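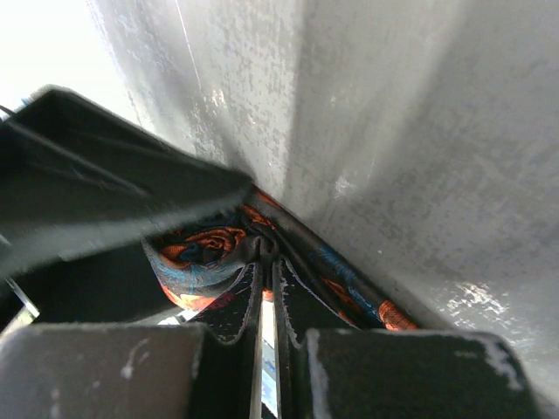 Pads, Then Everything Else

The cell at Bakilana handles fabric, and fabric is hard on fingertips. Two dark pads close on a fold, lift it, and let go. After enough cycles the coating thins at the shoulder first, where the cloth drags over the edge, and the gray goes chalky. Nobuhle Engelbrecht, who maintains the cell, keeps a spare pair in a drawer under the controller.

Her routine begins with power off and air bled down. She wipes both faces with a dry lint-free cloth. Solvent is banned because it lifts the coating. Fibers on top of a pad can stay until the weekly clean, but fibers on the gripping face come off right away.

Next is the gap. With the gripper commanded shut, a feeler gauge should pass evenly from top to bottom. If it binds at one end, the pad is seated crooked, and she loosens the 2 screws, reseats it, and checks again. Pads are replaced as a pair. A new one facing a worn one pulls the fabric sideways, and the fold comes up twisted.

The test piece is a busy one, a dark cloth with orange swirls and some blue. Engelbrecht prefers a print to plain cloth, as a shift in the pattern shows slip early. She runs 200 picks at production speed and allows 7 misses. Above that, the wrist camera gets recalibrated before anyone touches the grip force.

The log, kept in a program called Prerkelus, stood at 587 entries on May 13, 2020. Most of them read "wiped, gap OK."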